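Speaker notes - "Can it close the box yet?"
Wulan Manurung, afternoon slot, November meetup

Slide 1. Say hi, wait for the people at the back to sit down. Ask who in the room has a robot vacuum. Then ask who has moved a chair out of its way this week (hands should go up again, they always do!).

Slide 2. The question I get from my aunt, my dentist and everyone at Prindley: when will it do the chores? My answer is that it depends a lot on the chore. Carrying a tote across the Kazmi stockroom, fine, that's been boring for years. Shutting a wooden box with a glass lid - hmm.

Slide 3. Let them look at this one for a bit before talking.
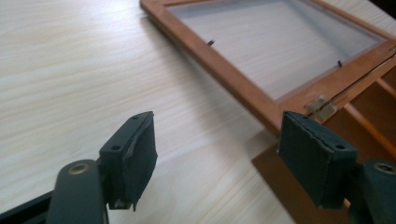
Glass, two little black clips, one small hinge. Fingers open.

Talk about the glass. Clear stuff is rough on depth cameras, which tend to see right through it to the table. Then the hinge: the lid only wants to travel along one arc, and if your arm disagrees, something in there gives. I'd guess the hinge screws. Mention the worn edges on the finger pads too, people from shops love that. Pads are a consumable, budget for them.

Slide 4. Numbers from our Paredetti trial, go slow here. 467 tries at closing a lid, 386 good ones. Sounds great until you remember you'd never put up with that from a kitchen drawer. With the lid starting at an odd angle we did 152 tries and got 107. Pause. Somebody will ask about speed, and the answer is slow, I could make toast.

Slide 5. Two hands. Most of us hold a box with one hand and work the lid with the other and never think about it.

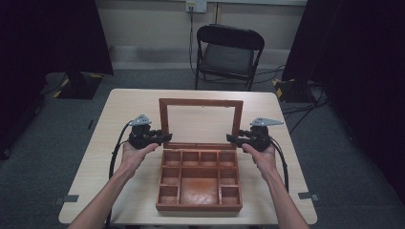

Lid up, nine empty compartments, a gripper on each side.

Point out that a person is holding the grippers in this one, so the brains are still ours. Then ask what the next chore would be: sorting buttons into those little squares? Closing it without a bang? Brillance wants both by spring, I said I'd take the bang first.

Slide 6. Questions. If it's quiet, ask about laundry and stand back.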